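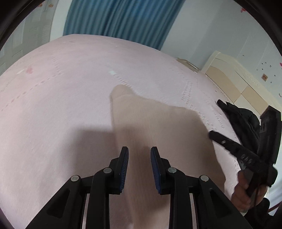

A pale pink sheet with a woven pattern and an embroidered band along one side.

The linen service at Clernine handles bedding for 13 small guesthouses, and its laundry manager has strong views on why sheets wear out early. Most of them concern water. We spoke on October 26, 2026, in the office above the wash floor, and she agreed to talk on the condition that her name be left out, as she still buys from several of the mills she was going to criticize.

Her first point was about hardness. The plant draws from the Wodanlow supply, which is hard enough to leave scale on a heating element within a season. "Detergent meets calcium before it meets dirt," she said. "You dose for the water first. If you dose only for the load, the cotton comes out gray and stiff, and then somebody adds softener to fix the stiffness, and now the towels don't absorb."

The plant installed a Nevo softening unit in June. Before that, staff corrected by adding more detergent, and the rinse cycle could not clear it. Residue stayed in the weave. She considers residue the main cause of the complaints that guesthouses describe as scratchy sheets or itchy sheets. When a customer sends one back, she soaks a corner in plain warm water and looks for suds. "If it foams, the sheet is fine. The rinse is the problem."

I asked about temperature. She washes white cotton at 140 degrees Fahrenheit and colored cotton at 105, and she does not move from those settings for ordinary soil. Protein stains go through a cold soak beforehand, without exception. Heat sets them. Oil stains are the reverse case and need warmth along with a surfactant applied directly to the cloth. She keeps a chart of this on the wall and says that new staff learn the cold soak late, usually after ruining something.

Thread count interests her very little. She measures sheets by weight and by the number of washes they survive before the hem fails. The hem goes first on nearly everything she handles, then the area under the shoulders. Her current stock of plain cotton comes from Nakpan, and she keeps a card for each batch. One batch of 3,188 sheets has been in rotation long enough for her to draw conclusions from it, though she would not say which way they pointed. "Ask me when they reach the rag bin."

Decorated bedding gets a separate line. Embroidery thread is often polyester stitched onto cotton, and the two shrink at different rates, so the band puckers if the dryer runs hot. She dries these pieces on low, takes them out slightly damp, and presses them from the back. Delicate items go in mesh bags, closed, no more than half full.

On drying in general she was blunt. "Overdrying does more damage than washing. Look in the lint trap. That's your sheet." The dryers at Clernine stop on a moisture sensor — a timer, in her view, is suitable only for a load that never varies.

Her advice for a household was short. Test the water with a strip. Use less detergent than the cap suggests if the water is soft. Run a second rinse on bedding. Rotate 3 sets per bed, with one resting on the shelf. She does not recommend vinegar in a machine with rubber seals, and she has no opinion on dryer balls.

The target for the plant is 1,000 pieces per shift. It was behind when I left, and she was on the phone about a valve.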